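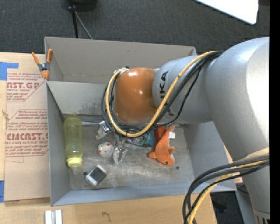

Sorting Sunday: the bottle bin and what goes in it

Many thanks to everyone who came by in February with bags and boxes from under the kitchen sink. We took in 38 bags before lunch, which is a lovely number for a cold morning, and the coffee held out nearly to the end.

A few of you asked about the gray bins, so let me go over it again (I know, I do go on). Plastic bottles go in with their caps screwed on, please, and it doesn't matter if the plastic is clear or tinted. Lay them flat if you can, as they roll less and we fit more in. Small boxy odds and ends can go in the same bin for now and we'll part them from the bottles later. Yes, the bins are scuffed and stained on the bottom. They've had a good long life, and a scrub with warm water does them no harm, but those marks are there to stay!

Glass still goes to the Gidey depot on the corner, which is open until 5 most days. Anedeck has kindly offered us 3 more bins for the spring, so if you have a dry corner in your garage where they could sit until then, do drop a note in the box by the door.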